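Dual-arm hanging cell, Liltitz workshop
Routine inspection checklist with comments
Date: 29 Aug 2024
Cell: Khokhar bench, sock hanging task
Controller software: Dukon
Last full inspection: June
Hour meter at start of inspection: 2176

Marking: OK, ATTENTION, FAULT or N/A. Write a comment against anything not marked OK. Items in section 1 must be finished before anyone reaches over the table.

1. ISOLATION AND ACCESS

1.1 Both arms parked and brakes confirmed on. OK
1.2 Emergency stop tested from the operator position. OK
Comment: Both arms dropped out together. Reset needed two presses, same as in June. Button changed over for the spare and retested, one press.
1.3 Second emergency stop tested from the wall side. OK
1.4 Lockout tag fitted to the supply isolator. OK
Comment: Tag is faded. Still legible, but order more with the next consumables.
1.5 Walkway clear on all sides of the table. ATTENTION
Comment: Small items on the floor around the table, including behind it. Pick up before the arms are powered. The gap between table and wall is narrow and anyone going in there is looking at the arms, not their feet.

2. FRAME AND TABLE

2.1 Frame joints tight, no movement when pushed by hand. OK
Comment: Right-hand side had a slight creak. Nipped up the coach bolt at the foot and it stopped.
2.2 Overhead beam straight, no splits at the hanging point. OK
2.3 Tape at the hanging point sound. ATTENTION
Comment: Blue tape on the overhead beam marks the hanging point and stops the wire from walking along the timber. One edge has started to lift. Good for now, replace at the next service. Use the same width, as the hanging position was taught from it.
2.4 Table top clean, no splinters or raised grain. OK
Comment: Light sand along the front edge where sleeves catch. Wiped down after.
2.5 Table has not shifted relative to the arm bases. OK
Comment: Measured from the left base to the near table corner, 419 mm. Matches the setup sheet.

3. HANGER AND CLIPS

3.1 Hook and wire free of kinks, hanger swings without catching. OK
3.2 Hanger height from table within tolerance. OK
3.3 All clips open and close fully. ATTENTION
Comment: One clip towards the right end is slow to close. The spring is not broken, only tired. Swapped for one from the spares tin.
3.4 Clips hang facing the front. OK
Comment: They turn over time as the socks are pulled off. Straighten them by hand at the start of each shift. If a clip sits side-on the gripper pushes it along the bar and the cycle times out.
3.5 No cracks in the plastic at the clip loops. OK

The slow pass for section 4 is run with the guard speed selected and one person at the stop button. Use the ordinary coloured socks and put them down flat, toes towards the operator, well apart. Do not use the thick hiking pair kept for load checks. They bunch in the fingers and give a false result on the close test.

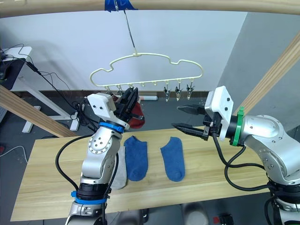 Run the left arm first, all the way to the clip, with the right arm holding off and its fingers open. Stop the program at the approach point and look along the bar from the side. The top of the sock should be level with the mouth of the clip. If it is low, check the pick height before changing anything at the hanger end. Most of the complaints logged as hanger faults have come back to a poor pick.

4. GRIPPERS

4.1 Left housing screws tight. OK
4.2 Right housing screws tight. OK
4.3 Finger tips clean, ridges not worn smooth. ATTENTION
Comment: Lint packed into the ridges on the right-hand pair. Brushed out with a dry toothbrush. Do not use solvent on these. Left pair had less but got the same treatment.
4.4 Fingers close square with no side play. OK
4.5 Hold test, sock gripped for one minute without slipping. OK
Comment: Done on both arms after cleaning.
4.6 Strap at right wrist tight, no fraying. OK
Comment: The green strap had not crept. Pull on it firmly, a light tug will not show a loose one. The bracket from Noda that replaces it is still on back order. Until it comes, the strap is checked at every inspection and goes in the bin at the first sign of fraying.

5. ARMS AND CABLES

5.1 Joint covers seated, no missing screws. OK
5.2 No unusual noise through full travel, each joint in turn. ATTENTION
Comment: Faint tick from the right elbow on the return stroke, only at slow speed. No play found and the motor current is normal. Record again next time and call Noda if it gets louder.
5.3 Coloured bands on left arm in position. OK
5.4 Cable loops clear of the table edge and the hanger at full reach. OK
Comment: The loop under the right gripper is the one to watch. It needs enough slack for the wrist to turn and no more. If it drags on the table it will pull a laid-out sock out of place.
5.5 Cable jackets free of nicks and flat spots. OK
5.6 Cables on the left side supported where they leave the stand. FAULT
Comment: The weight of the bundle was sitting on the connectors. Fitted a hook and loop tie to the crossbar to take the load. Rechecked after ten cycles and no movement. Fault closed, but a proper clamp should be fitted at the next service.

6. RETURN TO SERVICE

6.1 Tools counted back into the kit. OK
6.2 Lockout tag removed and signed off. OK
6.3 Home position confirmed on both arms. OK
6.4 Dukon error log reviewed and saved. OK
Comment: Over 1041 entries, nearly all clip timeouts. The log had not been cleared at the last inspection. Saved a copy to the cell folder and cleared it, so that the next count means something.
6.5 Full-speed trial, five socks. OK
Comment: Four hung first go. One missed at the clip replaced under 3.3 and was hung on the retry. The new spring is stiffer than the others and should ease with use.

CARRIED FORWARD
Replace tape at hanging point, same width (2.3)
Order lockout tags (1.4)
Fit cable clamp at left stand (5.6)
Listen to right elbow (5.2)
Chase Noda for wrist bracket (4.6)
Order 2 packs of clip springs, softer grade if available

Cell released for normal use. Next inspection due at the hour meter interval on the front cover of the logbook.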